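Section 4: Teaching the Living Room Routine

Welcome to the section most owners turn to first! By now your Koritden unit should be charged, updated and able to walk from its dock to the room you chose in Section 3. Sofa tidying is a good first chore, and we say that having tried a fair number of others at our Fodton workshop. Pillows are forgiving things. They don't break, they don't spill, and if one lands crooked you can simply try again.

Please keep your expectations kindly set, though. Can a machine do the housework yet? Our answer is partly, and slowly. In our July trials the unit was asked to straighten a pillow 284 times and managed it without help on 210 of them. A person would do better and be finished before the kettle boiled — we know that, and we'd like you to know it too before you begin.

Before you start

1. Clear the floor in front of the sofa of toys, cords and shoes.
2. Turn on the room lights, or open the curtains if it is daytime.
3. Set the pace dial to 1. You can raise it later, once you have watched a few full runs.
4. Keep the stop remote in your hand, with children and pets in another room.
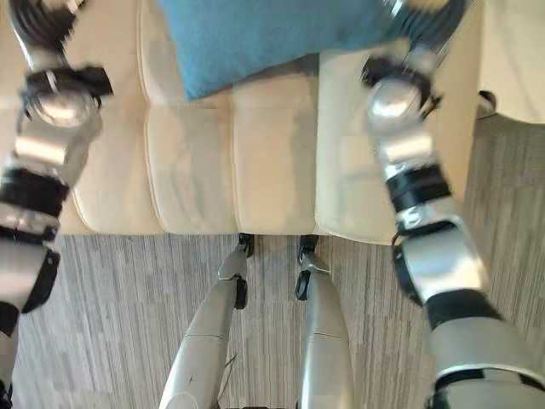 Running the routine

5. In the Clostach app, choose Chores, then Living Room, then Tidy Sofa.
6. Tap the outline of your sofa on the room map and wait for the double chime.
7. Stand well to one side, outside the reach of both arms, and press Begin.
8. Let the unit finish its approach. It may pause for up to 19 seconds while it works out where the seat ends and the back begins, and that pause is quite normal, so there's no need to press anything.
9. When it steps back and lowers its arms, press Accept if you like the result or Retry if you don't.

CAUTION: Never reach between the arms and the sofa while the status light is green. Press Stop and wait for red.

NOTE: Smooth upholstery can be slippery work. If pillows keep sliding away from the grip, choose Soft Press under Grip Settings, and wipe the finger pads with a dry cloth.

NOTE: Folding throws and lifting seat cushions to clean underneath are not supported in this version. Owners do ask us about the crumbs, and we wish we had better news — for now that job is still yours.

If the unit stops partway and shows code 158, it has lost track of the sofa edge. Press Stop, guide it back two steps with the Kuo handset, and start again from step 6.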